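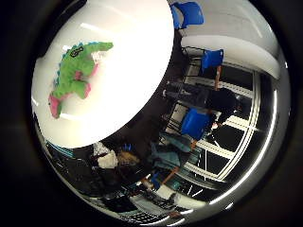
20. Juli 2026

Heute endlich wieder ein langer Nachmittag in der Werkstatt, und ich schreibe lieber gleich alles auf, sonst weiß im Oktober kein Mensch mehr, warum der Greifer so gebaut ist, wie er ist. (Graça, falls du das liest: Deine Notizen zum ersten Handgelenk waren Gold wert, auch wenn ich deine Sieben immer noch für eine Eins halte!)

Angefangen habe ich mit dem Nullpunkt vom Handgelenk. Der Drollitz, wie unser Arm nun einmal heißt, stand nach dem Einschalten wieder leicht verdreht, und der Encoder lieferte 1577, wo nach dem letzten Abgleich 2788 stehen müsste. Ich habe erst die Software verdächtigt, dann das Kabel und ganz zuletzt die kleine Madenschraube an der Welle, und die war es natürlich. Jetzt sitzt sie mit Schraubensicherung, mittelfest, bitte nicht die rote nehmen, sonst bekommen wir das Ding nie wieder auseinander.

Danach die Finger. Rodrigo hatte vorgeschlagen, die Federn gegen die weicheren aus der Sequeira-Kiste zu tauschen, und ich muss zugeben, dass sich das viel angenehmer schließt. Der Motorstrom beim Zugreifen bleibt jetzt unter 144 mA, vorher lag er deutlich darüber und der Treiber wurde mir nach ein paar Minuten unangenehm warm.
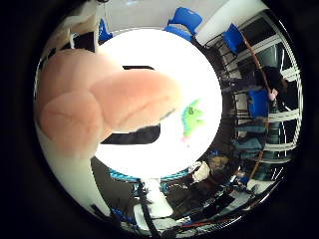 Beim langsamen Anfahren ruckelt es allerdings noch, immer kurz vor dem Anschlag. Ich habe mehr als 22 Durchgänge gemacht und dabei an der Rampe gedreht, mal steiler, mal flacher, und am Ende war die flache Einstellung die ruhigste, dafür dauert das Schließen nun eine gefühlte Ewigkeit. Liegt im Ordner Flergate unter »rampe_flach«, die alte Datei habe ich stehen lassen.

Noch offen: Zugentlastung am Handgelenk (der Kabelbinder ist wirklich nur ein Provisorium), das Weitwinkelbild entzerren, und Rodrigo wollte das Anance-Skript so umschreiben, dass es beim Abbruch den Motor auch wirklich stromlos schaltet. Bis dahin bitte immer am Netzteil ausmachen. Der Inbusschlüssel für die Madenschraube liegt in der oberen Schublade ganz hinten links.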